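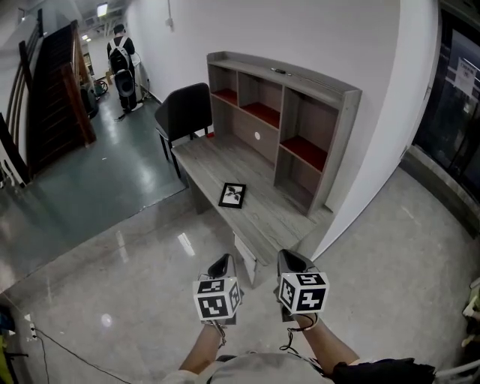

**Should a shared desk have a hutch?**

A shared desk should have one, provided that the shelves are fixed to the desk and that everyone who uses it clears them before leaving.

This statement sets out the position of the Pemstead Study Center on the furnishing of shared work areas. It is offered ahead of the furniture review in November, when the center will decide whether its hutch desks are to be kept or replaced with plain tables of the kind now used at the Kun Street annex.

The argument for plain tables is well known and deserves a fair hearing. A table can be turned, pushed against another table or carried out of the room. It costs less. It can be wiped in one pass, and it gives a person nowhere to leave a coffee cup except in plain view. Burkisora, which has supplied both kinds of furniture to the center, lists its basic table at $309 and its desk with attached shelving at $387. Across a purchase of 40 pieces the difference comes to $3,120, and a public body should be able to say what it would receive for that money.

In our view it would receive a good deal. A flat surface is the most valuable part of any desk, and it is the first part to disappear. Books, chargers, a lunch bag, a folder brought along in case it should be needed: on a plain table all of these compete with the work itself. The usual result is a person writing on a small patch of tabletop with a ring of belongings pushed outward on every side. A row of open compartments raises those belongings off the surface while keeping them within reach of the chair.

Open compartments are also preferable to closed ones. The center has tried shared desks with doors and with deep drawers, and the experience was poor. Items placed behind a door tend to be forgotten, and the next user is reluctant to move them. A closed cabinet at a shared desk becomes private storage within a few weeks, whatever the posted rules may say. An open cubby can be checked at a glance by anyone walking by, and its owner is much more likely to empty it.

Color deserves more attention than it usually receives. A painted or tinted compartment makes a small item easier to notice, and it gives staff a simple way to direct people: "Leave the form in the red one." We would support some use of color in any future order, and we would ask that it be confined to the compartments. The desktop itself is best left in a quiet gray or pale finish, which is restful to look at over a long afternoon and does not show every pencil mark.

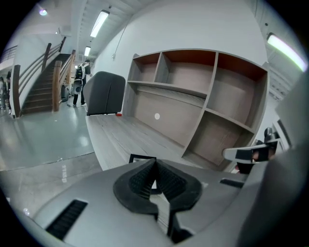

There remains the matter of unequal compartments. Some members have asked for a uniform grid, in the belief that equal spaces look more orderly. We disagree. The things people bring to a desk are of different sizes, and a hutch with narrow, wide and tall openings will take most of them without stacking. A tall space suits binders standing upright. A wide one suits a laptop or a stack of loose paper. A narrow one will hold notebooks, and it discourages the larger items that tend to stay overnight. Uniform grids look tidy in a catalog and far less so once a large atlas has been laid across the top of one.

The most serious objection concerns light and sight lines. A hutch stands between the person seated and whatever lies beyond it, and a room full of them can feel closed in. The center accepts this point. For that reason we recommend that hutch desks be placed with their backs to a wall wherever the floor plan allows, and that no more than 2 be placed side by side without a break. Plain tables should continue to be used in the middle of rooms and wherever groups meet. The two kinds of furniture serve different purposes, and the review need not choose one for the whole building.

Pictures, plants and other personal or decorative items are a separate question. The Flerura Reading Room permits one framed picture for each desk, and the practice has caused no difficulty there. A single picture makes a desk more pleasant and is easily moved by a person who needs the space. We see no reason to forbid it elsewhere, so long as the picture belongs to the center and stays with the desk.

None of this will succeed without clearing. A hutch that is never emptied is worse than having no hutch, and the center would sooner remove the shelving than allow it to become a row of unclaimed belongings. We therefore propose the following terms for every shared desk:

- Compartments are to be cleared by each user on leaving.
- Items found at closing will be taken to the front desk and held for collection.
- The top of the hutch is not a storage area.
- Chairs are to be returned to the desk.

Members who wish to comment on these terms may do so in writing at the front desk. Comments on the placement of individual desks should give the room and the nearest door.

Pemstead Study Center
05/05/2019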